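From: Remo Frei
To: workshop list
Subject: Re: [arm-build] Grid on the table, and the slow approach

Hello all,

thank you for the answers, and sorry that mine comes late. In January I had very little time in the workshop, only the evenings after 17:00, and the heating there is not good for long sessions.

Mackay wrote:

> I still don't understand why you want the tape. If the wrist camera
> is calibrated you can put the things anywhere. Also, which gripper
> pads are you using now, the soft ones or the hard ones? My soft
> ones wear out at the tip and then every thin object slips. And
> please tell us the approach speed, you promised it last time.

I try to answer in the same order.

The tape is for me and not for the software. When I repeat a run I must put the tray and the board back where they were, and with the blue lines I can do it by eye. Before, I made small pencil marks, and my brother cleaned them away with the rest of the coffee. With the tape I can also say on the phone "second cell, near side" and the other person understands. It has one disadvantage. Painter's tape does not like it when something is pulled across it, and one of my vertical lines is already torn. I will replace this strip when I have a new roll, the old glue comes off easily.

For the calibration you are right, it would be enough in theory. In my case the camera mount has a little play, and after 135 runs I measured again and the offset was 3 mm to one side. I tightened the screws and put a thin washer under the bracket. Now it stays, but I check it each evening before I start.
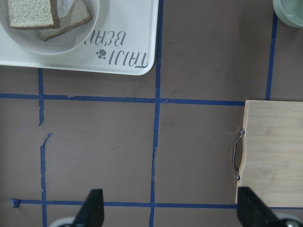
The pads are the hard ones, black, in wedge form. I had the soft ones from the Medo kit first and I had the same problem as you. The hard wedge goes better under a thin edge, but it forgives less when the height is wrong. For bread this matters very much. If the fingers close too low they push the slice against the bowl, and if they close too high they take only the crust and it breaks. I now let the arm stop above the bowl, take one more picture, correct, and only then go down.

The approach speed: I use 17 percent of the maximum for the last part of the way, and the normal speed for everything before. I know that this is slow. At the double speed the arm vibrates at the end, and I believe it comes from joint 2, where I printed the housing myself and the walls are too thin. Irnton offered to mill this part from aluminum. If the offer is still good, please write to me outside of the list and I send the drawing.

About the cutting board I have a question to all. It has a wire handle at the side, which should be a good place to grip, but the metal is shiny and my detection jumps between the handle and its shadow. Did somebody solve this with the light only? I would prefer not to paint or cover the handle. I have one lamp from the left and I could move it, but then the white tray becomes too bright and the slices have no clear border anymore.

The configuration file is in the Trukedlow folder, in the version from last night. Please do not use the older one, there the gripper opening is still written in the wrong unit and the fingers will drive against the end stop.

Many greetings,
Remo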